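The Rock in the Box
Why are we paying to have stones delivered?
By Rhea Ignacio

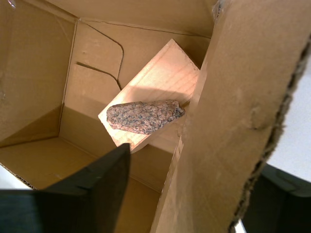

I first heard about mail-order rocks from my brother-in-law, who had paid for one. He is a sensible man in most respects. He compares gas prices. He also spent $24, before shipping, on a piece of stone for his bookshelf, and when I asked what it was for he said it was "a desk stone," as if that settled it. The trade has grown its own vocabulary over the past few years: desk stones, shelf stones, anchor stones, quiet stones. What arrives is a rock in a cardboard box. The speckled granite lying across its pale wooden block, pink and gray and black, wider at one end than the other, is a perfectly nice rock. I have nothing against it. I would pick it up on a walk. Whether I would type in a card number for it is another matter, and I spent most of February trying to find out who does.

The company most people mention is Wadetti, which sells stones with blocks to set them on and describes both in the hushed tones usually kept for perfume. Its catalog runs to 247 pieces. Each has a name. I scrolled past Harbor, Elder, Second Winter and one called simply Marcus. There is no Marcus in the explanation, either. I wrote to ask and was told the names "come from the stones."

Jericho Galang, who runs the company's orders from a rented unit in Nutville, was friendlier on the phone than the catalog had led me to expect. He used to sell lamps. Lamps, he said, come back. They arrive cracked, or the shade is wrong, or the customer's husband hates them. Stones rarely come back. I asked whether that was because people loved them or because it costs a lot to mail a rock.

"Some of both," he said.

I liked him for that. I liked him less when I asked where the stones come from and he began to talk about relationships with landowners. Pressed, he said that some are bought from quarries as leftovers and some are gathered on private ground with permission. He would not say what the company pays. He did say that the blocks cost more than the stones, and that he has had more complaints about the blocks, too. Softwood dents. A stone with a rough underside will mark it if you slide it around, and people do slide it around, looking for the angle where it sits still.

This is worth dwelling on for a minute, because the block is where the selling gets done. A rock on a windowsill is something a child brought home. Put it on a clean piece of lumber and it has been chosen. Museums have known this forever, and so has every store that ever put one sweater on one table. I tried it at home with a lump of concrete from behind the garage, set on an offcut of pine, and a visitor asked me where I had found it. She meant what shop.

The older version of this hobby costs almost nothing, and its followers are not impressed with the new one. Crisanto Bañez has collected stones for most of his adult life and keeps them in flat drawers, with paper slips giving the place and the kind of rock. He read me one over the phone: biotite granite, roadcut, east side. The names did not amuse him.

"If you don't know where it's from, you have a paperweight," he said. He asked me to look again at the Wadetti listings and count how many gave a location. I looked at a couple dozen and found three. One of them said "the north."

His point is a fair one, though I'm not sure the customers care. Yurani Cusi bought two stones last year, one for herself and one for her mother, and she was plain about why. She lives on the fourth floor of a building on a busy road, she works late, and the nearest place with decent rocks is a long drive that she doesn't make. She wanted something in the apartment that wasn't printed or plugged in. She knew she could have gotten one free. She also knew she wouldn't.

I asked if it did what the catalog promised, which in her case was "bring a room to rest."

"It's a rock," she said. "I like it. My mother uses hers to hold the back door."

There are real objections beyond the price. Taking stones from parks and public beaches is against the rules in a lot of places, and a buyer has only the seller's word about where a piece was gathered. Then there is the freight. A rock is about the least sensible thing to put on a truck: heavy, in no hurry, and already available at the other end. Yannick Chauvin, who deals in building stone and regards the whole business with open delight, told me his yard throws out better pieces every week. He'd let anyone who asked walk off with a bucketful. Hardly anyone asks. He's now thinking of charging.

If you want one anyway, a few things I picked up. Ask for the location, and take your business elsewhere if the answer is a mood. Ask for the weight, too, since photographs make every stone the same size. Skip the block and go to a lumberyard, where the scrap bin will have something close enough. Wash the stone in plain water with an old toothbrush and leave it alone after that. Oil makes granite look wet and dramatic for a while and then it collects dust, and you'll be scrubbing it off in the summer. If it rocks on the shelf, a dab of museum putty underneath costs less than any stand.

As for my brother-in-law, his stone is still on the shelf, next to the printer. Its name is Seixas. He couldn't tell me what kind of rock it was, so I sent a photo to Bañez, who wrote back that it looked like ordinary granite and asked what the printer was.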